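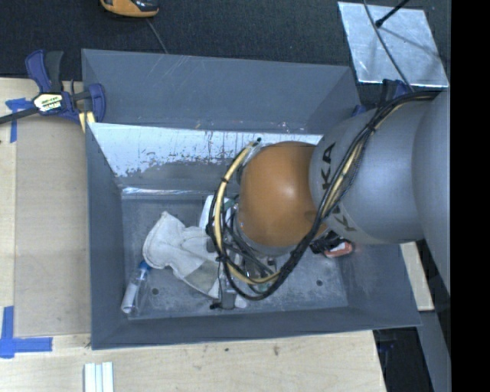 How to Teach a Robot Arm to Empty a Bin

Picking something out of a bin is so easy for you that you have never once been praised for it. You look in, you reach, you grab. You can do it while arguing with your sister.

At the Brurklow workshop we have been trying to get a robot arm to do the same thing, and it has been a humbling winter.

What is the arm, exactly?

It's a real factory arm. The big black letters on it say KUKA, or they would if the cables didn't cover the middle. Arms like this have joints, the way you have a shoulder, an elbow and a wrist. Each joint can turn to exactly the angle it is told to, over and over, without getting bored. You can't do that. Then again, the arm can't find a sock.

Our project is called Skilach. It was named by Elfriede Voß, who runs the workshop and says it doesn't mean anything, so please stop asking.

Why all the cables?

Your arm has nerves and blood vessels running through it, neatly tucked under the skin. Ours has a bundle of black cables and a yellowish hose, and they run along the outside where everyone can admire them.

They have to be long enough. When the wrist turns, the cables go with it, and if there isn't any slack, something gets yanked. If there is too much slack, the loops hang down and catch on things. So the loops get held in place with cable ties. We have bought one bag of 100 ties so far. It looked like a lifetime supply in October.

Why is the bin clamped down?

Push an empty shoebox across a table with one finger. It slides, doesn't it? A robot pushes a good deal harder than your finger, and it doesn't say sorry. If the bin moves even a little, the robot's idea of where the bin is will be wrong, and every reach after that will be wrong too. So the bin gets a clamp on its edge.

The blue tape on the table is a simpler trick. Tape marks a spot. If something gets bumped, you can put it back where it was without a long discussion.

What goes in the bin?

Awkward things, on purpose. A robot that can only pick up perfect cubes is fine if you live in a world of perfect cubes.

Cloth is the worst. It's floppy, so it never has the same shape twice. Grab it in one place and the rest hangs down like a tired cat.

A clear plastic bottle is sneaky in another way. Robots often use cameras to find things, and a camera has trouble with something you can see straight through. A blue cap helps. So does a label. Shiny metal is tricky as well, as it bounces light around and makes bright patches that a computer may take for objects. Our robot once spent a whole morning trying to pick up a reflection.

How does it learn?

Mostly by getting it wrong. The computer looks at the bin, picks a spot and sends the gripper down. Then it checks whether it's holding anything. If it is, that try gets saved as a good one. If it isn't, that one gets saved too, and somebody sighs.

By the end of December the arm had made 3585 tries. It came up holding something on 1784 of them, a hair under half. Elfriede says this is a perfectly respectable number. She also says that if you brought home a test like that, she would want a word.

Of the misses, 580 were cloth. See above, under tired cat.

Can I help?

Yes, but there are rules. You stay behind the line while the arm is switched on. You don't reach into the bin, even if the arm has stopped, even if you're very quick. A stopped robot may simply be waiting for its next instruction, and it won't check with you first. A grown-up turns the arm off, and then the bin can be refilled.

Try it at home

You can be the robot. You'll need a deep box, a pair of kitchen tongs, a blindfold and a friend who gives clear directions.

Put a sock, an empty plastic bottle and a wooden spoon in the box. Put on the blindfold. Your friend is the camera and may only say left, right, forward, back, down and close. Your friend may not say "no, the OTHER left."

Try each thing ten times and write down how often you got it. Then swap places, so that you can find out how annoying it is to be the camera.

Keep your score sheet and bring it to the workshop. We'll pin it up next to the robot's. If you beat it on socks, we'd like to see how you held the tongs.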